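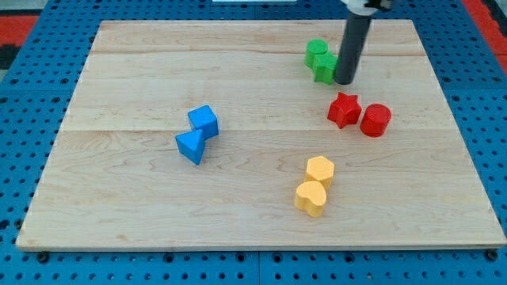
Maple board with small wooden blocks in matching pairs.

Hosting the Book Discussion Without Losing the Books

2019-02-12
By Carleen Nepia

It is my turn to have the reading group again in March, so I have been walking through the house looking at it the way a guest would, and I don't recommend it. What follows is what I have learned about having people over to talk about books in a home that also contains books, soup and a radiator.

Chairs first. Dining chairs are good for 90 minutes. After that people begin to agree with each other so they can stand up. If the book is long and somebody hated it, put a folded blanket on every hard seat before they arrive. A blanket handed out halfway through looks like a hint about someone's age.

Push the good armchair into a corner or take it out of the room. Whoever gets it will run the meeting. At our last one it was Severin Ammann, and we spent most of the evening on a footnote.

Food. Anything that sheds, drips or needs two hands is out. That means no flaky pastry, no chicken wings and none of those little toasts that explode. Cubed cheese is fine. Grapes are fine if you snip them into small bunches first. Powdered sugar will be in the gutter of a borrowed hardcover until the library closes for good.

Salty nuts leave oily fingers, and oily fingers leave a see-through spot on page 18 that you will be asked about. Put out a damp washcloth, rolled up in a saucer, and call it a hot towel if you feel you need to. If you do get a grease spot, lay a plain paper towel on each side of the page, close the book and stack something heavy on it overnight. Cornstarch helps on a fresh one: leave it a few hours, then brush it off with a soft, dry paintbrush. It won't do a thing for last year's butter.

Wet pages. Don't use a hair dryer on high. I did this to a biography Waltraud Thaler had lent me and it now opens like an accordion. Blot, don't rub. Slip a paper towel between the wet pages every so often, stand the book on end with the covers slightly open, and run a fan across the room from it. When it is nearly dry, close it under a weight. Glossy art books are another matter, as the pages stick together for life once they dry touching. Wrap one of those in wax paper, put it in the freezer and think about what you've done while you find somebody who knows more than I do.

Red wine. Serve white.

Coats. They go on a bed, everyone knows that. Take your own reading off the bed first. I once left out a self-help book with a very frank title and Corina Mayrhofer carried it into the living room in case it was the one we were discussing.

Lending. People will stand at your shelves with their heads tilted, and then they will ask. Write the borrower's name on an index card and stick it in the gap where the book was. It feels petty for a week. After that it feels like the only competent thing you have ever done. Pencil your own name inside the cover, lightly, somewhere a person would have to look.

Shelves. If you are going to dust for company, start at the top, hold each book firmly shut and wipe along the upper edge, going away from the spine. A clean, soft brush does it. Skip the furniture polish; the books will pick it up. And don't yank a book out by the top of its spine. Push its two neighbors back a little and take hold of the middle.

A musty one can sit in a lidded tub with an open box of baking soda next to it (next to, please, I have had letters). Give it a few days, sniff, repeat. If there is fuzzy growth on it, it doesn't go back with the others and it doesn't go to the church sale either.

Ending the evening. Turning off lamps is rude. Starting the dishwasher is only housekeeping. Mine is loud enough to finish a discussion of nearly any novel, and I run it half empty when I have to.

Annelies Lehner has asked whether she can bring her soup in March. It is a very good soup. I have told her we'll eat it first, at the table, with the books in the other room.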